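Drolwood Home Tasks – Data Card

3 min read

Version date: 2023-01-07

Summary

Drolwood Home Tasks is a set of 243 teleoperated episodes recorded by the Jodberg laboratory in furnished living rooms. It is intended for training and testing two-arm policies on everyday household work. Each episode pairs head camera video with joint positions and gripper states.

Collection

Operators controlled both arms directly and received a short written goal before each episode. Rooms were left as the residents keep them. Recording took place in six homes, and each episode lasts around 33 seconds.

We use cookies to measure visits to this page. Accept | Manage settings

Labels

Goals are stored as plain English sentences. Episodes that ended early are kept and marked "incomplete" – users who want only finished tasks should filter on this field.

Known limits

Fast arm or head movement produces motion blur, and strong daylight can wash out parts of the floor. These segments have not been removed.
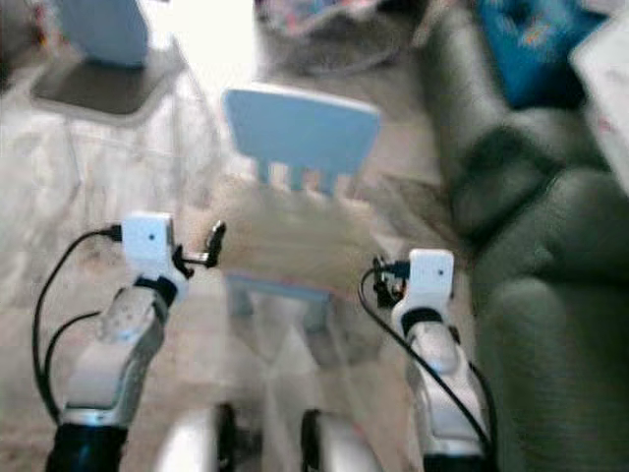 Gripper states are logged separately for the left and right arms and should be used together with the video wherever blur hides the point of contact. The Asirach loader reads both streams and aligns them by timestamp.

Access

The files are released for research use under the Kahsay Data Terms. Redistribution requires written permission from the laboratory.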